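1/ Went through the pitch deck for a nonprofit website redesign last night, because a friend on the board asked me to. 100 slides. The word "journey" is on most of them. The donate form is on none. Thread, I guess.

2/ The org is Umik. Small, does housing repairs and a tool library, had the same website for 14 years. It's ugly. It also loads fast and has the phone number at the top in big type, and I want everyone to hold that thought.

3/ The agency is Stido. I have nothing against Stido. Nice people, good shoes. They want to move the whole thing onto a platform called Gurkier, which I'd never heard of, and I've been building websites for nonprofits long enough to have heard of too many of them.

4/ First question I ask about any platform: how do I leave? I looked for an export button in the Gurkier demo and found a page titled "Staying with us." So that's going well.

5/ Typing this from the kitchen with my second coffee, by the way, so forgive the typos.
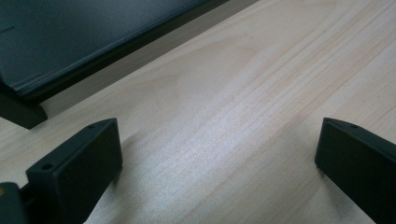

Office for the morning.

6/ Back to the deck. Slide 12 says the redesign will "deepen engagement." I asked what number goes up if engagement gets deeper. Time on site, they said.

7/ Think about who visits this site. Somebody with a leaking roof who wants to know if they qualify. If that person spends nine minutes on your site, you've failed that person. Time on site going up could be the worst news you get all year.

8/ I asked whether anyone had talked to people who've applied for repairs. They'd done "stakeholder discovery." The stakeholders were the board, the staff and two donors. I'm sure they had opinions about the color palette.

9/ Riaan Nel, who answers the phones at Umik, was not in the discovery sessions. I called him. It took twenty minutes and he gave me the whole brief. People call to ask three things: do I qualify, how long is the wait, what papers do I need. None of it is on the current site in a way you can find. None of it is in the new mockups either.

10/ Someone replied "but the mockups are just for look and feel." Sure. I've seen a lot of look and feel get approved in May and shipped by fall with the placeholder text still in it.

11/ Now the mockups. Full-screen video at the top of the home page. Smiling people, paint rollers, slow motion. On my phone the video pushed everything useful two full swipes down. The apply link is inside a menu, inside a second menu, and it's called "Begin."

12/ Begin what?

13/ I also ran the prototype on the old tablet I keep for this sort of thing. Took roughly 14 seconds before I could tap anything. I know it's a prototype. I've also never once seen a prototype get lighter on the way to launch.

14/ Somebody will say the site has to look modern or donors won't trust it. Maybe! I'd like to see the evidence. Every time I ask, I get a case study written by the agency that did the redesign, and the case study stops the week the site goes live.

15/ The one I always bring up is Mtshali. Another small nonprofit, redesigned a few years ago, gorgeous, everybody clapped. I got called in after. There were 400 pages on the old site and nobody had set up redirects, so every link from every clinic and library in the county went to an error page with a cute drawing of a hammer on it.

16/ Was that in the case study? Have a guess.

17/ (Prodromos Kalogeropoulos did the cleanup with me on that one and he still can't look at a hammer icon.)

18/ Kitchen shelf. Somebody asked if I ever step away from the screen. I do. I go and stare at jars.
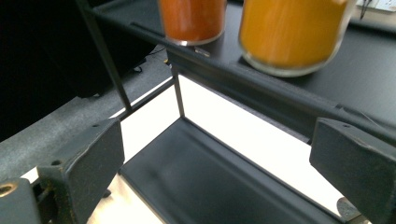 19/ WHAT I'D DO INSTEAD, since three of you asked and one of you asked rudely

20/ Keep the current site up. Rewrite 4 pages: do you qualify, how to apply, what happens next, give money. Plain words. Let Riaan read them before anyone on the board does.

21/ Put the phone number back where it was. Put the wait time on the home page, even if it's embarrassing. Especially then, people are planning their winter around it.

22/ Fix the donate form. Right now it asks for a title, a middle name and a fax number. You could delete those fields this afternoon without a discovery phase.

23/ Then wait a few months and ask Riaan if the calls have changed. If fewer people are calling to ask what papers they need, good, spend some money on making it pretty. I like pretty. I just want it to come second.

24/ Will the board go for this? I doubt it. A list of small fixes doesn't present well next to a slow-motion paint roller, and there's a grant that has to be spent on "digital transformation" or it goes back.

25/ Stido, if you're reading: send me the redirect plan and the export format and I'll happily post that I was wrong. My messages are open. The last person who promised me a redirect plan sent a mood board.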